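Peromeck port – progress report no. 7
February 12, 2018
To: Kettunen fund, retro software grants

Quick one this time, sorry, the build is eating all my evenings.

Where we are

The game now boots from floppy on a plain machine with no extra memory. Title screen, menu, first two worlds all playable start to finish. The loader was rewritten in December and cuts the wait between levels right down. Still a pause before world two – can live with it.

Scrolling is smooth except where more than a few enemies bunch up near the water. Known problem. The sprite routine draws things twice when they overlap and I have a fix half written. Code size was the big worry in the last report. It's down by 830 bytes since then, mostly from throwing out the old text printer, and that leaves room for the high score table you asked after.

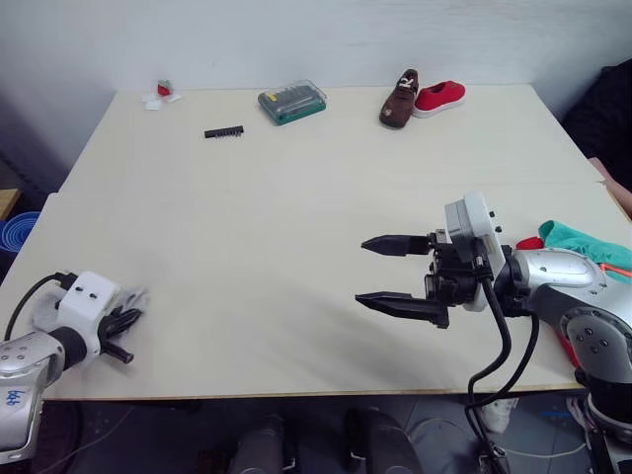
Real hardware testing has been slower than planned. The emulator forgives far too much, so every release candidate goes on the actual machine before anyone else gets it. Both drives needed opening up and cleaning, heads and rails, and one had a loose connector aswell. The case with the clear lid and green base, by the wall at the back of the table, is the bit set, paid for out of the sundries line. Drive one is fine now. Drive two still fails on the outer tracks and may have to be replaced.

Betport (the conversion tool) is finished apart from the manual. It takes the original map files and spits out ours, 426 screens in one go, no hand editing. Found a nasty bug where doors in the caves came out facing the wrong way. Fixed. Source will go up with the game, as agreed.

Music

Five tunes done out of six. The boss tune is too long and gets cut off when the sound effects kick in. Will shorten it. The title tune has had good comments from testers, a couple said it was better than the original, which was kind of them.

Testers

Private beta went out through the Varavura board. 74 downloads, a decent number of written reports back. Most complaints are about the jump – too floaty, same as the original, but people's memories are generous. I've added a switch in the options for a tighter jump. Default stays as the original.

Two reports of a crash when pausing during the lift ride. Can't make it happen here. Have asked for save states.
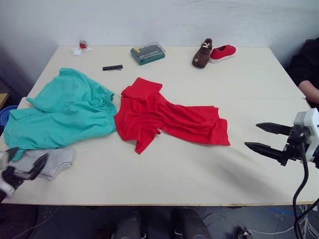
Money

Spent so far is within the plan. Blank disks and labels bought, box printing not yet ordered as the cover art needs another pass. If drive two has to go I'd like to move a little from printing to hardware, please say if thats a problem.

Next

Finish the sprite fix. World three maps through Betport. Boss tune. Second beta once the lift crash is found, not before. The manual text is almost there and I'll send a draft seperately for you to look over.

The public release date is unchanged for now.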